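Presse > Mitteilungen > Produkte und Sortiment

Juni — Pressestelle Tidotik, Redaktion: Thiện Quách

Tidotik stellt Würfelmöbel Bridier vor: ein Korpus, eine Schublade, viele Aufstellorte

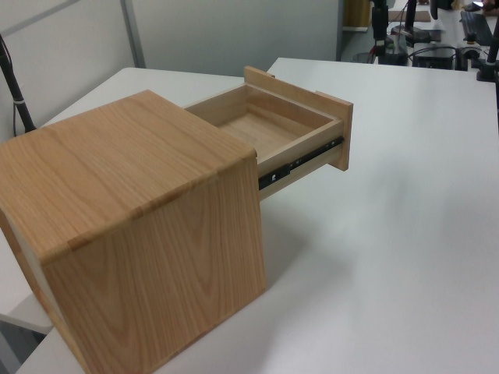
Bridier in heller Eichenoptik mit geöffneter Schublade und schwarzer, kugelgelagerter Führungsschiene. Foto: Tidotik

Der Möbelhersteller Tidotik erweitert sein Sortiment um das Kleinmöbel Bridier. Der würfelförmige Korpus mit Schublade ist für Arbeitsplätze, Praxisräume und private Wohnungen vorgesehen, in denen Unterlagen, Schreibmaterial und kleinere Geräte griffbereit, aber geschlossen aufbewahrt werden sollen. Bridier kann auf einer Tischplatte, auf einem niedrigen Regal oder direkt auf dem Boden stehen. Der Verkauf über den Fachhandel beginnt im Juni.

Mit dem neuen Modell reagiert das Unternehmen auf Anfragen von Einrichtern, die in den vergangenen Jahren vermehrt nach einzelnen, frei kombinierbaren Aufbewahrungselementen gefragt hatten. Die bisherigen Rollcontainer der Serie Wurnevari bleiben im Programm. Sie sind für den Platz unter dem Schreibtisch ausgelegt und lassen sich wegen ihrer Höhe nur eingeschränkt an anderer Stelle einsetzen.

»Viele unserer Kundinnen und Kunden arbeiten heute an wechselnden Tischen und möchten ihre Sachen am Ende des Tages trotzdem aufgeräumt wissen«, erklärt Thiện Quách, Leiter der Produktentwicklung bei Tidotik. »Ein Container mit mehreren Auszügen ist dafür häufig zu groß. Wir haben uns deshalb auf eine einzige Schublade beschränkt und die Arbeit in den Auszug und in die Oberfläche gesteckt.«

Oberfläche und Verarbeitung

Die Außenflächen zeigen einen hellen Eichenton mit deutlich sichtbarer Maserung. Auf der Deckplatte verläuft sie in langen, geschwungenen Linien, an der Seitenfläche senkrecht und mit dunkleren Streifen. Ein schmaler, hellerer Holzstreifen fasst die obere Kante ein. Auf Zierleisten und aufgesetzte Beschläge hat die Produktentwicklung verzichtet, damit sich mehrere Möbel ohne störende Übergänge nebeneinanderstellen lassen.

Die Schublade ist im gleichen hellen Holzton gehalten wie der Korpus. Ihre Seitenwände sind schlank ausgeführt, der Boden ist flach. Die Frontplatte ist breiter als der Kasten und überragt ihn auch nach oben. Geführt wird die Schublade von schwarzen Teleskopschienen aus Metall mit Kugellagern. Tidotik verwendet diese Bauart bereits bei Wurnevari und greift damit auf eine Konstruktion zurück, mit der Werkstatt und Kundendienst vertraut sind.

Für die Innenaufteilung bietet das Unternehmen das Einlegesystem Ryu an, das getrennt bestellt werden kann. Ryu ist in zwei Ausführungen erhältlich: als flache Schale für Stifte und Kleinteile sowie als Einsatz mit Stegen für Karteikarten, Kabel und Netzteile. Beide Varianten werden lose in die Schublade gelegt und können ohne Werkzeug wieder entnommen werden.

Lieferung und Service

Bridier wird montiert ausgeliefert, die Schublade ist ab Werk eingesetzt. Für den Versand wird der Auszug mit einem Papierband gesichert, das vor dem ersten Gebrauch zu entfernen ist. Zur Pflege der Oberflächen empfiehlt der Hersteller ein weiches, leicht angefeuchtetes Tuch; scheuernde Mittel sollten nicht verwendet werden. Die Schienen sind im Normalfall wartungsfrei und können bei Bedarf als Ersatzteil nachbestellt werden. Eine Anleitung für den Austausch liegt jedem Möbel bei.

Bei Bestellungen für Büros und öffentliche Einrichtungen gilt eine Lieferzeit von 18 Werktagen. Auf Wunsch stellt Tidotik Planungsbüros und Beschaffungsstellen Oberflächenmuster sowie ein Mustermöbel zur Ansicht zur Verfügung. Die Leihfrist für Mustermöbel beträgt zwei Wochen — eine Verlängerung ist nach Absprache möglich. Anfragen nimmt die Pressestelle entgegen und leitet sie an die zuständige Objektberatung weiter.

Über Tidotik

Tidotik entwickelt und fertigt Aufbewahrungsmöbel für Büro, Praxis und Wohnung. Zum Programm gehören die Rollcontainer Wurnevari, das Einlegesystem Ryu und das Würfelmöbel Bridier. Der Vertrieb erfolgt über den Möbelfachhandel und die unternehmenseigene Objektberatung.

Der Abdruck dieser Mitteilung ist honorarfrei. Um ein Belegexemplar wird gebeten.

Kontakt Pressestelle | © Tidotik, alle Rechte vorbehalten | Nach oben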